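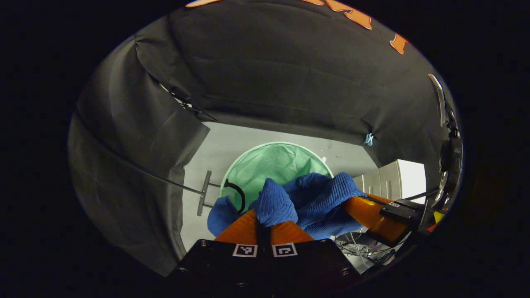
Blue knit and the green mesh hamper.

I have been keeping track of our water use since we moved to the apartment in Brisden. The building switched to individual meters in the spring, and the first bill was higher than I expected. It came to 1516 gallons for the month, for two people who both work outside the home most days.

My first guess was the shower. I bought a cheap timer and we both used it for a couple of weeks. Neither of us was taking long showers, so I put the timer in a drawer and started reading the meter before and after different chores.

The toilet was the problem. I put food coloring in the tank, left it for half an hour, and the bowl had turned red when I came back. The flapper was warped. A new one cost 3 dollars at the hardware store on Macedo Street and took ten minutes to put in, most of that spent getting the old chain off its hook.

The washer was second. It came with the apartment and it fills to the same level no matter what is in it. I used to run a small load whenever I was short of work shirts. Now I wait until the hamper is full, and we do three loads a week at most. Sweaters and other knits get saved up and go in together on cold.

We also stopped rinsing dishes before they go in the dishwasher. My neighbor Nassoro Khaemba told me to try this and I didn't believe him, but the plates come out the same. Oatmeal bowls still need a scrub if they have been sitting since breakfast.

The last bill was just under 1000 gallons. The sewer charge goes by the same reading, so that dropped too. I would like to put a new aerator on the kitchen faucet next, but the threads are an odd size and the two I bought don't fit. If anyone knows where to find an adapter, leave a comment.

The next reading is in September. My sister will be staying with us for a week of that, so I expect it to go up a little.

We use cookies to improve your experience on this site. By continuing to browse you agree to our use of cookies. Accept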